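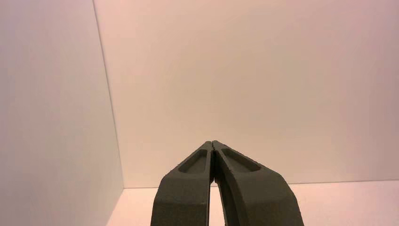

Call for Participants: Comparative Gripper Trials

2 min read

Plolemau invites adults to take part in a study comparing two-finger grippers under remote control. Sessions begin in December at the Clutier building. No experience with robots is required.

Each participant will operate an arm from a desk, using the view from a camera at the wrist. The task is to pick up small household items and place them in a tray, first with one set of fingers and then with another. The order is assigned by the study team. A short questionnaire on comfort and ease of control follows each set.

The study has 113 places. Applicants must be 18 or older, able to use both hands, and able to read on-screen instructions in English. Glasses and contact lenses are permitted. Employees of Plolemau and of Makori, which supplies the controllers, are not eligible.

Sessions start at 9:30 a.m. or 2:00 p.m. and last two hours, including a practice period and a break. Participants receive $45 upon completion. Those who withdraw early will be paid for the time attended.

Hand movements and arm positions will be recorded. Names are stored separately from all trial data.

To apply, contact Firdevs Ertürk, Study Coordinator, Room 101. Questions about eligibility may be directed to Taner Toprak at the same office.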